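# About Skulano

Skulano is a small company which writes working rules for robot cells, and then tries them on our own tables before we give them to other people. We started with one bench in a rented room in Sesemcombe. Today we have 700 square feet in the same building, and the work is still done by people who also sweep the floor at the end of the day.

Our customers are workshops, technical schools and laboratories that use small robot arms on a table. For the big machines in car factories there exist many thick standards, and good ones. For a table with two small arms, people often believe that no rules are necessary. We do not agree with this. A small arm can pinch a finger, pull down a cable or break a jar, and a badly kept table gives bad results for months before somebody asks why.

## How we began

The first rules were written for ourselves. We had a contract from Havico to repeat one sorting task 2000 times, and after the first 226 runs we had to throw away all of them. The reason was simple: each person in the team had placed the pieces in a different way, and no one had written down which way was correct. It was an expensive lesson, and we are a little ashamed of it also today. But from this came our first page of rules, which we called the Table Sheet. Havico asked for a copy. Then a school asked Havico for it, and this is how we got our second customer.

The Table Sheet is now in its edition 5. It is still one page, printed on both sides.

## What we ask from a good table

We check every cell, our own and those of customers, with the same points:

- The arms are mounted on plates, and the plates are bolted to the frame. Clamps are accepted only for a first test.
- Every cable at the wrist has enough length for the full movement of the arm, and does not lie on the work surface.
- The start position of the pieces is written down, also when it is meant to be random. "Random" must say inside which area.
- Two arms may share one table only when it is decided which arm has the right to enter the middle.
- Hands stay outside the enclosure while the motors have power. To correct one piece, you stop first, and this has no exception for experienced persons.
- Things which do not belong to the task are either taken away or entered in the cell log as part of the surroundings. Tape, jars and food packages are the usual ones.
- The walls of the cell are not changed in the middle of a series. If they must be changed, a new series begins.

The last two points bring us the most questions. Many visitors expect that a correct cell has to be gray and bare. Our rules do not say this. Patterned wallpaper is permitted, and so are shelves and baskets on the frame. What we require is that it is known and recorded, so that a person who reads the log next January can understand what the arms had around them.

The small block task is the one we use most for teaching. It has a white table, a white bin and small rectangular blocks in dark gray and slate blue, with one arm working at the bin and the other lower down among the blocks.

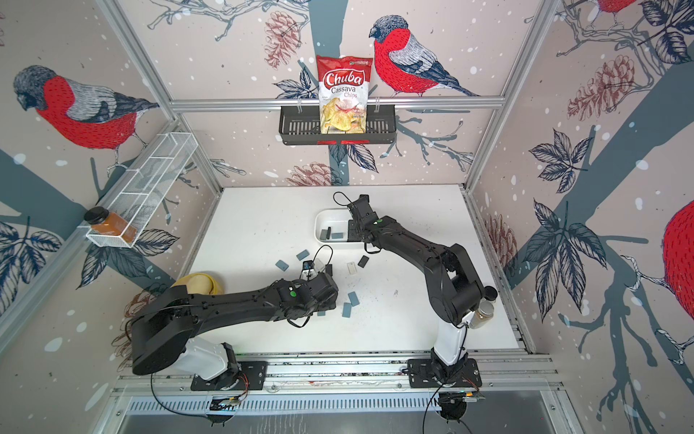
## How we work with you

We first come for one day and only watch. We do not bring a form on this day. After the visit you receive a short report in plain words, with the points that must be repaired before the next run and the points that can wait. Then we write the rules together with the people who stand at the table, as they know where the tape rolls away to and which bolt is getting loose.

For laboratories we also offer a log format, developed together with Boonyarit, our partner for record keeping. It can be filled in by hand or on a screen. We recommend by hand for the first month.

## What we do not do

We do not sell robots and we take no commission from those who sell them. We do not give certificates. If your country or your insurance requires an official inspection, you need an authorized body, and our report cannot replace it. We can help you to prepare.

## Visit us

Our workroom in Sesemcombe is open to visitors by appointment, from 2 in the afternoon. Please wear closed shoes and tie back long hair. The Table Sheet is free to take, to copy and to translate. If you find a mistake in it, please write to us, and we will correct it in the next edition with thanks.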